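COMMUNIQUÉ DE PRESSE

Le groupe Cunari publie sa première charte de rectification

Plindamdale, mercredi 8 mars — Le groupe de presse Cunari rend publique ce jour la charte de rectification applicable à l'ensemble de ses 3 titres. Le texte fixe les règles selon lesquelles une erreur publiée, sur papier ou en ligne, est reconnue, corrigée et signalée aux lecteurs.

La charte fait suite à l'examen de 494 réclamations reçues par les rédactions, dont 196 ont donné lieu à une correction. Elle prévoit que tout rectificatif figure en tête de l'article concerné et demeure accessible dans les archives.

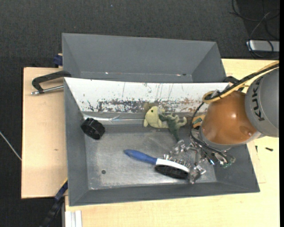
Les modifications de titre après publication seront également mentionnées, avec l'heure de l'intervention. Les articles d'opinion relèvent des mêmes obligations dès lors qu'ils énoncent des faits.

« Nos lecteurs doivent pouvoir retrouver ce que nous avons écrit, y compris lorsque nous nous sommes trompés », déclare Valentin Lecomte, directeur de la publication.

Amber Kramer, ancienne rédactrice en chef du Mumstead, est nommée médiatrice du groupe. Elle ne dépend d'aucune rédaction — ses avis seront publiés sans relecture préalable de la direction. Un premier bilan est attendu en septembre.

Le texte intégral de la charte est disponible sur demande auprès du service de presse de Cunari, immeuble Lappalainen, Plindamdale.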